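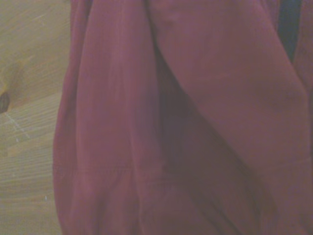
Maroon cloth in soft folds. See how the colour changes from dark to light?

Where Does Colour Come From?

Have you ever squashed a blackberry and ended up with purple fingers? Then you've already done some dyeing! A dye is a colour that soaks right into a material and stays there. Paint mostly sits on top, but dye sneaks in between the tiny threads, called fibres.

Long ago, people found their dyes in nature. The roots of a plant called madder make reds and oranges. Onion skins give a lovely golden yellow. One famous red even comes from a little insect, the cochineal, that lives on cactus plants!

Blue was trickier. Indigo leaves are green, and cloth comes out of an indigo pot looking yellowy green too. Then the air gets to it and, while you watch, it turns blue. It's chemistry, but it feels like a magic trick.
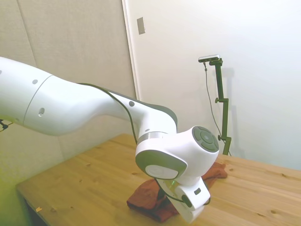
Silver, black and glossy white over a pale wooden table.

White things bounce back nearly all the light that hits them. Black things soak most of it up. A red jumper soaks up most of the other colours and sends the red back to your eyes, so red is what you see!

Try it yourself

You'll need a grown-up, an old white cotton hanky, a saucepan and the dry skins from 5 brown onions.

Cover the skins with water and ask your grown-up to simmer them for around 20 minutes. Let the pot cool, scoop out the skins, then pop in your wet hanky and leave it for 2 hours. Rinse it and hang it in the shade.

Want stripes? Scrunch the hanky up and wrap it tightly with 2 rubber bands before it goes in. Your favourite pattern might be the one you didn't plan!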